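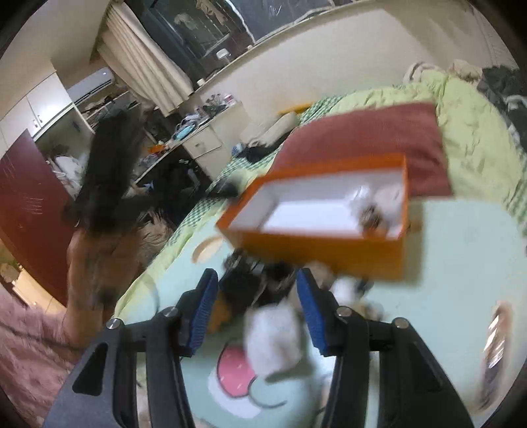 How long should I wait after plugging in the gripper before I start recording a demonstration?

Wait until the status light on the handle has stayed solid green for 30 seconds, then open and close the fingers once all the way before you press record.

Ticket: Episodes dropped at upload, bedroom tidying set
Opened by: Gülizar Özkan
Product: Gomora hand-held gripper, Sirbridge uploader
Opened: July 12, 2019
Status: Solved (see last entry)

First message

Hi all! I read the answer up top before writing in, and I do wait for the green light (I even make tea), so I don't think that's my trouble. I've been collecting tidying demos in a bedroom, the kind with a bed covered in stuff and a desk that's worse. I recorded 3,882 episodes for the Nogueira task list. Sirbridge took 2,684 of them and put the rest in a folder called "held" with no message at all. No code, no color, just held. I pulled one still from a held episode and attached it to this ticket. The orange box is smeared from moving, but the blue pads on the fingers look nice and clear to me, so I figured tracking should be fine?

Things I've tried so far:
Restarted the uploader, twice.
Wiped the lens.
New cable, then the old cable again.
Sent the same held episode by itself. Held again.

Reply from Cindach support

Thanks Gülizar. Could you open one held episode and one accepted episode in the viewer and compare the finger width line with the video? Please also tell us what exposure mode you're using.

Second message

OK, this got interesting. Exposure is on auto, I never touched it. The width line looks good in both, it goes down when I squeeze and comes back up when I let go. But the start is different! In the accepted one the fingers close on something pretty soon after the clip begins. In the held one I'm waving stuff around with my free hand for ages, clearing a spot on the bed, and the fingers just sit there open. I'd been hitting record and then doing my setup, which saves me a walk back to the laptop. Guess who taught herself that shortcut.

Third message

Me again, tried it both ways this afternoon. I set the bed up first, put my free hand down, pressed record, and went straight for the object. Accepted. Then I did my old routine with the same object, and it got held. Did each of those a few more times and it came out the same way every time. So is there some limit on how long the fingers can stay open?

Reply from Cindach support

There is. The uploader holds any episode where the finger width doesn't change in the first 600 frames. The model learns from whatever is in the clip, and a long stretch of setup with the other hand teaches it to hover. You can trim the start in the viewer and send the episode again under the same name. We've asked for a proper message to go with the held folder.

Fourth message

Trimming works! I did a small batch and they all went through, so I'm going to keep going with a podcast on. Two little notes for whoever fixes the message: please show the frame number where the fingers first move, and let me trim more than one episode at a time, my mouse hand is begging you. I also locked the exposure like your setup page says, though that had nothing to do with the holds. You can close this one. If a trimmed one bounces I'll open a new ticket and link back here.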